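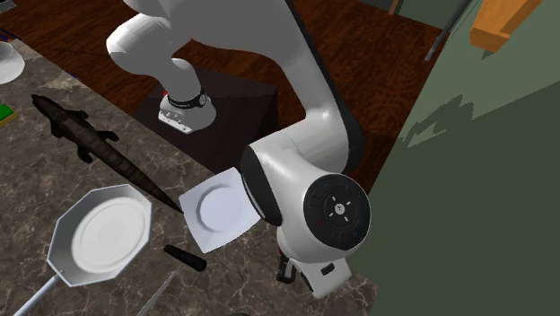 Berwyn Penry would have preferred a later start, after the spring cleanup, and told the Barnby town office as much in writing. The deposit on drink containers takes effect in April anyway, and stores in Barnby and Beddoe will begin adding it at the register from the opening of business on the first day of the month.

The program covers sealed metal and plastic drink containers sold for use off the premises. Glass is left out for now. Cartons and pouches are also left out, along with any container sold and opened at a restaurant table. The deposit appears on the receipt as its own line, below the price of the drink and outside the taxable amount. Stores that cannot print a separate line have 60 days to update their registers. In the meantime they may post the charge on a sign next to the drinks.

Lundis, the waste hauler that already handles curbside pickup in both towns, holds the operating contract. It will run the two return depots, one behind the old feed store in Barnby and the other at the Brestach transfer station, and will pay refunds out of an account held jointly by the towns. Deposits that go unclaimed stay in that account until the end of the contract year. They can be spent on depot costs and on nothing else without a vote.

The first stage takes in some 1300 households, nearly all of them on existing Lundis routes. Residents outside the route area will pay the deposit when they shop in town and may use the depots on the same terms as everyone else.

What is accepted

A container must be empty, whole enough to be recognized, and marked with the program stamp or a readable barcode. Light dents are fine. Crushed cans are accepted at the staffed counter but will be turned away at the self-service line, where the sorting is done by barcode. Plastic bottles should keep their caps on. Labels do not need to be removed.

The depots will not pay on containers bought before the start date. For the first several weeks old and new stock will sit side by side on store shelves, and the barcode on each will often be the same. The towns considered requiring stores to clear old stock first and dropped the idea after the smaller shops objected. The stamp settles the matter at the staffed counter. At the self-service line, old stock will probably be paid in some cases, and the budget includes an allowance for this.

Rinsing is requested and is not a condition of refund. Lundis asked for it mainly on account of wasps at the Brestach site, where containers may be held outdoors between pickups in summer. A quick rinse with cold water is enough. Soap should be avoided, as it foams in the baler.

Containers filled with anything other than a drink residue will be refused. The contract lists cigarette ends, paint, motor oil and sand. Staff may open and check any bag that feels heavy for its size.

How refunds are paid

Small returns are paid in cash at the counter or as a store voucher, at the choice of the person returning them. Vouchers can be used at any participating store and do not expire during the contract year. They can also be traded for cash at the store that accepts them, less nothing.

Larger returns go through bag accounts. A resident, club or business picks up a roll of tagged bags, fills them at home, and drops them at either depot. The bags are opened and counted by Lundis staff and the refund is posted to the account. The contract requires posting within the week. A single drop is limited to 600 containers unless the depot has been told ahead of time.

Counts can be disputed. The account holder has until the next posting to ask for a review, and Lundis must supply the count sheet for the bag in question. The bag itself will normally have been baled by then, so the review is limited to the paperwork. Angharad Gough asked at the public meeting whether an account holder could be present for the count. The reply was yes, by appointment, at the Brestach depot only. The Barnby building has no public access to the sorting floor. 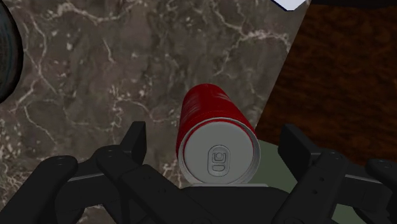 Effect on curbside pickup

Curbside service continues without change to the schedule. Cans and bottles may still go in the blue bin, but the household gives up the deposit when they do. Under the contract, deposit containers found in the curbside stream are treated as unclaimed, and their value is moved to the joint account at a fixed rate based on sampling. Lundis does not keep it.

The sampling method drew more comment than any other part of the plan. A set number of trucks is pulled each month, the load is tipped on a clean floor, and deposit containers are picked out and weighed by material. The weights are then converted to counts using an average weight for each type of container. Can weights vary little from brand to brand, and the conversion for metal is considered sound. Plastic is less certain. Bottle weight changes with size, with the type of drink, and with whether the cap has been left on. The towns will review the plastic figure after the first quarter and adjust earlier transfers if it is found to be off.

Scavenging from blue bins was raised in both towns. Existing rules already make the contents of a bin the property of the hauler once it is set out at the curb. Enforcement has been light, and the town offices do not plan to add to it. Households that want to give their containers away are advised to put them in a separate bag beside the bin, where the rule does not apply.

Stores

Participating stores collect the deposit and pass it on monthly, less a small handling credit for each container sold. They are not required to take returns. A store that wishes to do so may register as a satellite return point and will receive a higher credit, provided it has covered storage and a hard floor that can be washed. Food may not be prepared or kept in the same room. The original draft also called for a floor drain. That was removed, as few of the older buildings on the main street in Beddoe have one and adding a drain would mean breaking up the slab.

Vending machines are covered. The deposit is included in the machine price, and the operator reports sales from the meter reading. Machines inside schools follow the same rule, and a school may keep a bag account and collect the refunds itself.

Drinks bought outside the two towns carry no deposit and no stamp. They are not refundable. The gap between the two groups of containers is the weak point in any local program, since people shop where they work as much as where they live, and the towns expect a share of unstamped containers in every bag. The count sheet will list them on a separate line so that account holders can see what was rejected. Rejected containers are recycled with the rest and are not sent back.

Changes from the draft

Several items were changed after the comment period. The deposit on large plastic bottles was lowered to match the deposit on cans, so that a single rate now applies to everything. A proposed fee for bag rolls was dropped – the first roll is free and replacement rolls are issued against filled bags. Evening hours were added at the Barnby depot. The Brestach depot keeps the transfer station's hours, including its midday closing.

A request to include wine and liquor bottles was turned down on grounds of weight. The floor of the Barnby building is rated for palletized metal and plastic, and loose glass in the same space would have gone over the rating with a full bay. The question may be reopened if glass handling can be moved entirely to Brestach.

The towns also declined to set a target return rate for the first year. Penry argued in his letter for a published figure, on the grounds that without one there would be no basis for deciding whether to renew. The final text requires monthly reporting of containers sold, containers returned and deposits unclaimed, broken down by material and by depot. Reports will be posted at both town offices.

Bag rolls and account forms can be picked up at either office during normal hours. Accounts opened before the start date become active on the first day of the program. Forms turned in later take effect with the next weekly posting.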